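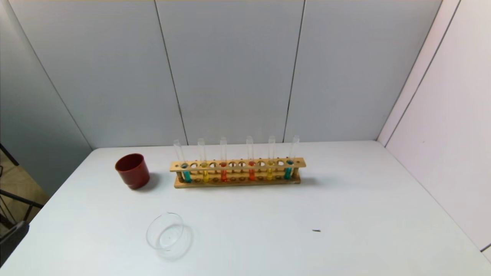
Figure 3. Wooden rack on the bench, six tubes seated in alternate holes.

3.2 Loading the rack

This section covers the wooden rack supplied with the Plivico color set. Users of the Trollow wire rack should go to section 3.5. Rinse and drain the tubes as in section 2.4 before loading.

1. Place the rack on a flat, level surface with the base board down. Leave open table in front of it for the dye bottles and the dropper.

2. Check that the rack does not rock. If it does, turn it end for end or move it. Do not put folded paper under the base board.

3. Starting at the left end, lower an empty tube through a hole in the upper bar until its rounded bottom rests in the socket below. Do not push. A tube that will not drop freely is either the wrong diameter or has dried dye on the outside.

4. Skip one hole and seat the next tube. Continue until all six tubes are in place. The Drarkonar procedures in chapter 5 assume this spacing.

5. Fill the tubes in this order, left to right: teal, yellow, orange, orange, yellow, teal. Stop when the liquid is just above the upper bar. The upper part of each tube stays empty.

NOTE: A small lean at the end positions is normal. The holes are cut wider than the tubes, and glass will settle to one side or the other. Correct the lean only if two tubes touch.

NOTE: The two orange tubes may not match exactly. Orange is mixed by hand from red and yellow stock, and one extra drop of red is enough to show. For the sorting exercises this does not matter. For the comparison exercises on page 64, mix a single batch and divide it.

CAUTION: Glass tubes can crack at the rim if they are dropped into the sockets from above. Keep hold of the tube until the bottom is supported.

3.3 Removing and replacing a tube

1. Grip the tube near the middle of its length. Gripping at the rim gives poor control and puts load on the thinnest part of the glass.

2. Lift straight up until the bottom clears the upper bar. Tilting early will wedge the tube in the hole.
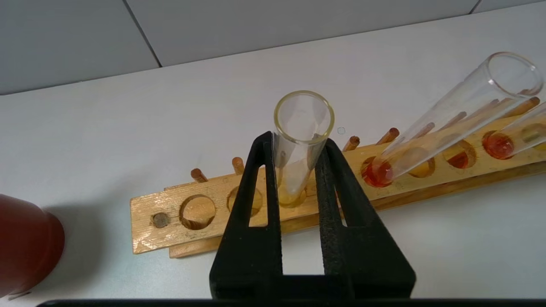
3. To replace the tube, line up the bottom with the hole and lower it slowly. Release it only after it has reached the socket.

4. If a neighboring tube has tipped to one side, straighten it before going on to the next one. Tipped tubes with a low fill will not normally spill, but they get in the way of the hand.

CAUTION: Do not lift the rack by its upper bar while tubes are in it. Remove the tubes first, or carry the rack with both hands under the base board.

3.4 Care of the wood

Wipe up drips as soon as they are seen. The wood is unsealed and takes up dye quickly, mostly around the rims of the holes. Scuffs and dark stains do not affect use.

Do not soak the rack or put it in a dishwasher. Wipe with a damp cloth and stand it on end to dry — overnight is usually enough. If a hole has swollen and a tube binds in it, let the rack dry fully before sanding. Replacement racks are listed under part 572 and spare tubes under part 58. Amadi tubes also fit, but they are shorter and the fill level in step 5 of section 3.2 has to be reduced.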